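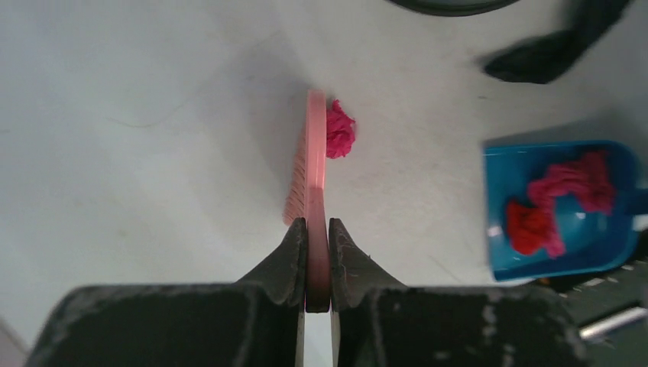
## Slide 1 — Opening (keep it short, do not read the title)

Good afternoon. My name is Puspita Kwok, and I am shift coordinator in the packing hall at Galgate. I am not an engineer. I was asked to speak about what changed for the people when the arms came to the tables, so I will stay with the people, and Bohdan Skoryk can answer the technical questions after.

*Pause. Leave the picture up while people sit down.*

The pink brush and the blue dustpan stay on the screen until I finish slide 2. A brush, a dustpan, some pink and red scraps on a white table. This is the smallest job in our hall, and for us it was the one with the most discussion.

## Slide 2 — The job before

- We pack craft sets and gift boxes. Every table makes scraps.
- Before, each packer cleaned her own table at every change of order. It took maybe a few minutes, and it was in no job description.
- On a normal day we have 107 changes of order in the hall. Say the number slowly.
- When we were behind, the cleaning was the first thing we skipped. Then a scrap went into a customer's box, and somebody got a complaint with her table number on it.

I want to say here that the packers did not hate this job. When Ustov came to do the first interviews, they expected everybody to say "please take it away." Many people said the opposite. Cleaning the table was the time when you could stand up straight, look around and talk with your neighbor. On paper it was lost time. In the body it was a rest.

*If the room is quiet, ask: who has a small task like this at work? Wait for hands.*

## Slide 3 — What we did first, and what went wrong

We began with 3 tables. The plan from Femach was simple: the order is finished, the packer presses the button, the arm sweeps, the next order comes.

Problems in the first month, October:

1. The next order came on the screen at the moment the button was pressed. So the packer already had to read it, and she stood and waited with a full head. She had no job and no break.
2. The arm holds the brush on its edge and pushes. Paper goes well. Small light pieces like to stick to the bristles, and then a person has to pull them off by hand. For a while we had made a new job, "cleaning the cleaner," and it belonged to no one.
3. Some people felt watched. There is a camera near the gripper which looks down at the table. We told them about it in one line of a long email — that was our mistake, and I say it was mine too.

*Do not defend point 3. Go on.*

## Slide 4 — What the packers changed

We stopped and held a meeting at every table, standing, with tea. From these meetings came most of what works today.

- The next order does not show until the packer asks for it. The time of sweeping is free time. You can sit, stretch, talk.
- The brush check is now written in the task list of the line lead, and it is paid time.
- A packer can look at the camera picture herself, on the same screen as the orders. We keep nothing after the shift.
- The dustpan is emptied by a person. The engineers wanted to automate this also. The packers said no, because this is how they see what was cut wrong, and they know it before the quality office does.

Femach did not like the first one. It made their cycle time longer on the chart. Bohdan has the chart if you want to see it, I did not put it in.

## Slide 5 — What is different now

Today the arms are at 9 tables. I will tell you what I see from my place in the hall.

The hall is more quiet between orders. New people learn faster in some things and slower in others. A new packer used to learn the materials by sweeping them, and now she does not touch the waste so much. At our sister site in Huaranga they give every new person one week without the arm for this reason. We copied it from them.

Two people moved from packing to looking after the arms. They have a better salary, and they also get the phone calls. One of them asked to come back to packing, and we said yes. I think it is important that this way back exists.

I was asked if somebody lost the job. In our hall, no. But we also did not hire for the evening shift as we planned before, and I can not say to you honestly that this has no connection.

*Stop here a moment. Drink water.*

## Slide 6 — To end

If you are planning something like this, please go and stand next to the table for over 8 hours before you buy anything. One full shift, with the handover.

Questions: general ones to me, gripper and brush ones to Bohdan. If somebody asks about price, tell them to write to Ustov.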